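Ralterwood Desk Top, Honey Finish

I've been selling these tops for 3 years and I still love how pale the wood is! The grain runs in long lines and then dips into a soft V in the middle (mine does, anyway, yours will have its own pattern). Wipe it with a damp cloth and skip the polish.
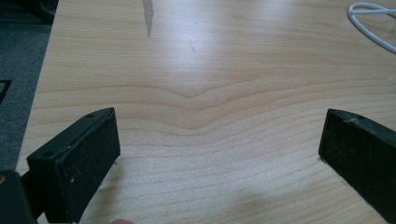
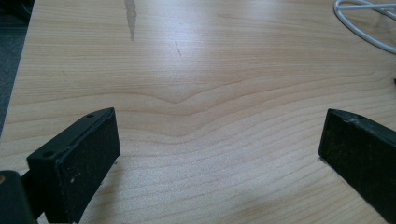
The V in the grain, on the top I use myself.

Ordering
Tops ship from Bornard, next batch in July. Questions go to me, Murdo Halliday, and please measure your legs first!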